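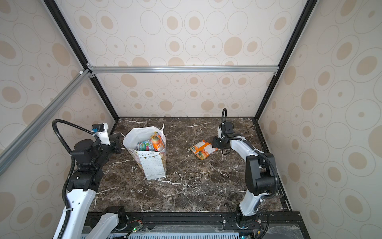
Can a machine put away the groceries yet?

It can do bits of it, slowly, with a person standing by, and the bits it's worst at are the ones you and I do while talking on the phone.

Posted in September by Jeanie Semple

So that's the question I get at every family dinner now, and I'm writing this because we need people to help us answer it better. I run the chores side of things at Sovley (small company, big kitchen, too many snacks), and we're looking for participants for the next round of our packing and unpacking study. It's paid, it's pretty fun, and you don't need to know a thing about robots!

What we're after is ordinary know-how. Packing a bag sounds like nothing until you try to write it down. A can stays a can wherever you put it, but a bag of chips squishes, slides and turns over when you grab it by the corner. Then there's the bag itself. In the setup at the top of this page it's a paper gift bag with a white plastic liner hanging over one side, with a can and an orange snack package already in it and another package lying flat on the table. My niece could finish that job in a couple of seconds. For a pair of grippers it's a real puzzle: where do you pinch a flat package, and how do you get it past the handle without crushing something?

I've been at this long enough to have opinions. I think machines will be decent at stacking cans well before they can deal with a floppy liner, and I think shop-floor bagging will get there before home kitchens do, mostly on account of the clutter. Renzo Bassi, who sits across from me, thinks I have it backwards. Come and take a side.

What you'd do

You'd come in for one visit and work through 23 short packing and unpacking tasks by hand, at a table, at your own speed. After that you'd watch the arms try similar jobs and tell us, out loud, what you'd have done differently. Please be blunt. The comments from our last round (we call the whole thing Betia, don't ask) filled 427 pages of notes and the grumpy ones were the most useful.

Who we'd love to hear from

Anybody 18 or over who packs things regularly. Grocery baggers, stockroom people, parents who do the lunches, folks who wrap gifts in a store. Left-handers, please, we never get enough of you. If you have arthritis or a weak grip I'd especially like to talk, and we'll work around whatever you need.

Pay and practical stuff

You get $100 for the visit, paid the same day, plus parking. We're in the Desach building, second floor, and the elevator works. Morning visits start at 9:30, afternoon ones at 2:00. To sign up, call the front desk on extension 3543 and ask for me or Elisa Marras.

Comments

Liliana B.: I bagged groceries all through college. Is that too long ago to count?

Jeanie Semple: Not at all Liliana, call us!

Remo Amato: Do we get to run the arms ourselves?

Jeanie Semple: Not in this round, sorry. You'd be watching and complaining.

capri_dad: Wake me up when one can fold a fitted sheet.

Last updated: September, 4:15 p.m.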